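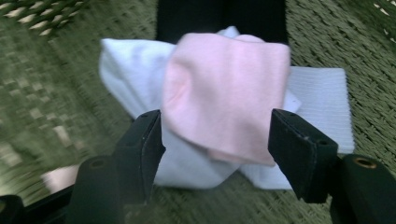
Pink and white socks on a green woven surface.

Sorting, Pairing and Folding Socks

Socks take up little of a laundry load by weight and a large share of the folding time. The procedure below covers a mixed household load of cotton, cotton-blend and wool socks. It assumes the socks have come out of the dryer or off the line and are fully dry at the toe and heel, the last places to lose moisture. If the toe feels cool against the inside of the wrist, give it another hour.

Work surface

Use a flat surface at about hip height. Color matters more than material. White and pastel socks are hard to tell apart on a white bedspread and easy to tell apart on something mid-toned, such as olive or dark green. Black and navy socks need the opposite, a light towel or a bare pine table.

Woven surfaces work well for light socks. The texture keeps a folded sock from sliding when the one beside it is pulled away. Check the weave for broken strands first by running a nylon stocking or an old pair of tights over it. Anything that catches the nylon will catch fine-gauge knit. Trim broken strands flush with side cutters and do not pull them.

Daylight is best for matching. Under warm bulbs, cream and white read as the same color, and so do navy and black. If the sorting has to be done at night, use a lamp marked 4000 K or higher.

Sorting order

1. Turn every sock right side out. Reach in to the toe, grip the seam and draw the sock back over the hand. Pulling from the cuff stretches the elastic.
2. Shake once and smooth the foot flat. A bunched sock hides its length, and length is the fastest way to separate near matches.
3. Separate by color group: white, pastel, gray, dark, patterned.
4. Within each group, separate by height: no-show, ankle, crew, knee.
5. Compare cuffs last.

Step 5 settles most arguments over white socks. Lay the cuffs side by side and look at the ribbing. Check the width of the ribs, the direction they run in relation to the opening, and the depth of the band. Two white crew socks from different packs may have identical feet and cuffs that differ by half an inch.

Pale colors

Pale pink, pale blue and lavender should be treated as colors in the wash, even when they look close to white. Wash them with other pastels in cool water for the first three cycles. After that they can go in with whites at 85°F or below, with no chlorine bleach. A pastel sock that has been bleached with the whites once will not match its partner again, so keep both halves of a pair in the same load.

White socks that have gone gray usually have detergent residue in them. Soak for two hours in hot water with half a cup of washing soda per gallon, then wash with no detergent and an extra rinse. Do not use this on wool.

Folding methods

Flat fold. Lay one sock on the other, heels aligned. Fold the toe up to the heel, then fold the cuff down over it. The result is a rectangle that stands on edge in a drawer. Suitable for all types, and the only method recommended for wool and for compression socks.

Tuck fold. As above, but tuck the toe into the opening of the outer cuff. Holds together in a suitcase or gym bag. Slight stretch on one cuff. Alternate which sock goes on the outside.

Ball. One cuff is turned back over the whole pair. Fast, and hard on elastic. Keep it for old socks and work socks.

No-show socks do not have enough cuff for any of these. Nest one inside the other, heel in heel, and stand them in a row.

Single socks

Keep one container for singles and keep it where the folding is done. A shoebox is large enough for a household of four. Go through it every fourth load. Before adding a sock to the box, check these places:

- the fold of the washer door gasket (front loaders)
- the rim under the agitator cap (top loaders)
- the corners of fitted sheets and duvet covers from the same load
- inside pant legs and long sleeves
- the gap between the dryer and the wall

A single that has been in the box for three months can be retired. Cotton singles make good dusting mitts for blinds and chair spindles. Wool singles, cut open along the foot, can be used under furniture legs on hardwood.

Mesh bags

A zippered mesh bag keeps pairs together through the wash and removes most of the sorting. Fill it no more than two-thirds. An overfilled bag goes around as a single lump, and the socks in the middle come out with soap still in them. Use one bag per person, with a different zipper color for each. Close the zipper fully and tuck the pull under its garage or secure it with a small rubber band.

The Preno bag in the medium size holds nine or ten pairs of ankle socks at the two-thirds mark. Its seams are bound on the inside, so turn it inside out now and then and pick the lint off.

Drawer layout

Stand flat-folded pairs on edge in rows, cuffs up, light colors at the front. Dividers should be slightly lower than the folded pairs. Cut-down cereal boxes do the job. Leave a gap of one pair's width in each row, otherwise the last pair back in gets forced and the row buckles.

Reader notes

Callum Pringle writes that he sorts by cuff first and color second, with only white and gray socks in the house. For a load with two colors or fewer, that order is faster.

Radymyr Zakharchenko asks whether clipping pairs together before washing wears a hole. Plastic sock rings and smooth clips do no harm at the toe. Safety pins leave rust marks if the load sits wet overnight, and clothespins with metal springs do the same.

Replacement

Replace a sock when the heel shows light through it or when the cuff no longer returns to its width after being stretched to double. When buying new whites, buy one style in quantity and mark the toe seam of each batch with a stitch of colored thread. Batches knitted a year apart shrink differently.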